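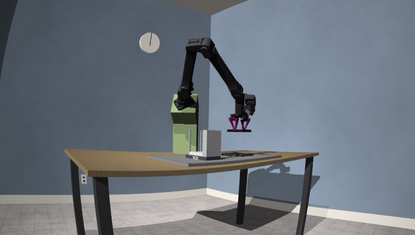

How Clocks Tell the Time

Look up in a classroom, a kitchen or a train station and there is a good chance you will find a round clock on the wall. It has been showing the time all day without anyone asking it to. How does it know how fast to go?

A clock does not really know what time it is. Somebody has to set it first. After that, its job is to count something that happens again and again at the same speed. Every clock ever made works this way. The only thing that changes is what gets counted.

Shadows and water

The oldest clocks used the sun. If you push a stick into the ground on a sunny day, its shadow moves as the day goes on. People put marks on the ground where the shadow fell, and later they carved the marks into stone. This is called a sundial. It is no use at night, and it is not much use on a cloudy day either.

Water clocks worked in the dark. Water dripped slowly out of a bowl with a small hole in it, and lines inside the bowl showed how much time had gone by. On cold nights the water could freeze, and then the clock stopped. When the bowl was nearly empty the drips came more slowly, so the makers had to change the shape of the bowl or keep filling it up from another one.

Weights and swings

Later, people built clocks with gears. A heavy weight hung on a rope, and as it came down it turned the wheels. If nothing held the weight back it would drop straight to the floor, so the clock had a part that stopped the wheel and let it go, one tooth at a time. That stopping and letting go is the tick you hear.

The old town clock in Galang works like this. It has to be wound by hand, and the person winding it climbs 40 steps to reach the handle. The weights take 2 days to come all the way down.

A pendulum made clocks much better. A pendulum is a weight on the end of a rod that swings from side to side. A long pendulum swings slowly and a short one swings quickly. How heavy the weight is makes hardly any difference — the length is what matters. If a pendulum clock runs slow, you make the pendulum a tiny bit shorter.

The crystal inside

Most wall clocks today have no pendulum to keep the time. They have a battery and a very small piece of quartz. Quartz is a kind of crystal found in rocks, although the pieces used in clocks are usually grown in factories. When electricity goes through the quartz, it shakes very fast. In most clocks it shakes 32,768 times every second. A tiny circuit counts the shakes, and each time it gets to that number it tells a little motor to move the second hand.

Quartz clocks are still a bit wrong. A cheap one may gain or lose several seconds in a month. That is why the clock in one room may not match the clock in the next.

Try it: make a swing timer

You need a piece of string, a metal washer, some tape, a ruler and a table. Ask a grown-up before you start.

1. Tie the washer to one end of the string.
2. Tape the other end to the edge of the table so that the washer hangs down freely. Measure 100 centimeters from the tape to the middle of the washer. If your table is too low, tape the string to the top of a door frame.
3. Pull the washer a little to one side and let go. Do not push it.
4. Count how many times it goes over and back in one minute. You should get close to 30.
5. Now make the string much shorter and count again. Write both numbers down.

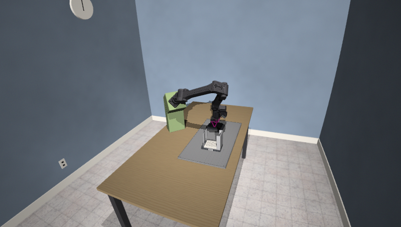 One reader from Flirdale wrote in to say that her class tried three different washers on the same string and got the same count each time, but when they let the string slip by a few centimeters the count changed. She asked if a very big swing takes the same time as a small one. It takes slightly longer, so keep your swings small.

Words to know

Gear: a wheel with teeth that turns another wheel.
Pendulum: a weight that hangs down and swings from side to side.
Quartz: a crystal that shakes at a steady speed when electricity goes through it.
Sundial: a clock that uses a shadow.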